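**Open Day at the Tiltow Hall: Notes and Corrections**

**altari_events** (moderator)
The department thanks all members who attended the robotics open day in June. Attendance across both sessions was 1,240. Members who saw the bin picking demonstration are invited to post remarks in this thread. Please keep to the demonstration itself; parking has its own thread.

**benchnote65**
I attended the 10:30 session. The mixed-item approach was well chosen. Visitors from our plant are accustomed to seeing identical parts presented in trays, and a dustpan beside a crumpled can is a more demanding test. I would ask that the presenter state the cycle time next year. It was not given.

**rocha_lineworks**
I must disagree in part. Our interest at Rocha is in repeat parts, and a bin of household articles tells us little about that. The handout cited 2,785 trial picks but did not separate failed grasps from dropped items. Without that division the figure is of limited use.

**benchnote65**
The point on the handout is fair. I do not accept the point on the articles. A supplier able to handle only one shape would have been of no interest to us.

**helon_cell2**
For the record, the trial picks were made over nearly two weeks, and the first 1,000 used a different grip force setting. Helon will issue a revised sheet with failed grasps and drops in separate columns. Cycle time will be added.

**rocha_lineworks**
Thank you. Kindly state the grip force for each group as well. My objection to the choice of articles stands.

**altari_events** (moderator)
The revised sheet will be attached to the first post when received. One photograph from the demonstration table follows, as requested by two members. 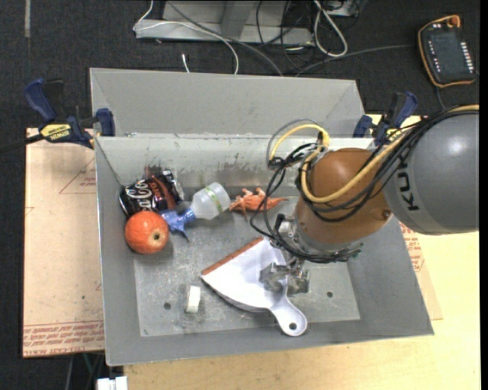
*Bin picking demonstration, KUKA arm with the gripper at the dustpan.*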